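January, leach bench, morning

Second pass on the Kostside core. Crushed and split the four bags from the lower pegmatite, set one split of each aside for Sunden and kept the rest here. The jaw crusher is still throwing oversize, so everything went through twice and was screened again before weighing. Bag 2 had a torn liner. I kept it in the set but marked the sheet.

Roasted 100 g per charge, same ramp as last time, then water leach with the stirrer at the low setting. Lithium recovery on the first charge came out at 88 percent by our own flame reading. I don't trust the last digit. The standards were made up before the break and should be redone before anyone quotes that number to Ciseo.
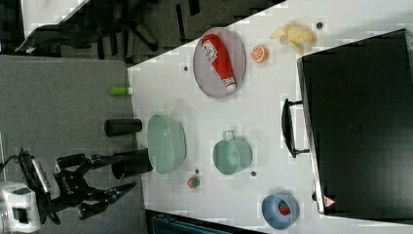 White table, with the ketchup bottle on the gray plate.

Filtration is the slow step again. The residue from charges 1 and 2 blinded the paper and I had to change it halfway — some fines went down the sink side of the funnel, so the mass balance on charge 2 will be short. Charges 3 and 4 went better with a coarser paper first.

Zúñiga brine samples are in the cold cabinet, top shelf, not started. Magnesium is the thing to check on those before any lithium work.

To do:

- new Li standards, fresh flask
- rerun charge 2 if there is enough split left
- ask Sunden if they want the residues or only the heads
- order filter paper, both grades

Furnace left on hold at 4 pm, door log filled in.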